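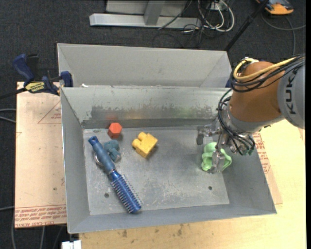 Picking from the front bin at the Jerden returns bench.

Working alongside the picking arm: a guide for bench staff

Since March the arm has done the first pick on mixed returns at Jerden. Your job moves from emptying bins by hand to loading them, clearing missed items and checking what comes out. Grades and breaks stay as they were.

Before you start
Sign in on the Bultance screen and check the count from the last shift. If it reads 2,408 or more, call maintenance before running.

Loading
1. Press Hold and wait for the steady light.
2. Spread the items over the bin floor. Small things such as hairbrushes and toy blocks can touch, but don't stack them.
3. Check that the clamp on the bins is tight.
4. Step back behind the line and press Run.

Clearing a missed item
The arm tries each item three times, then stops and shows code 54. Press Hold, take the item out by hand and put it in the Mirzaei tray. Don't reach in while the arm is moving, even slowly. Thin items lying under something else are the usual cause.

End of shift
Write the number of hand picks on the sheet. Anything over 100 goes to the shift lead the same day.

Swap with your bench partner every two hours. Watching the arm is tiring in a different way from lifting. For problems with the rota, ring Dultulent on extension 845.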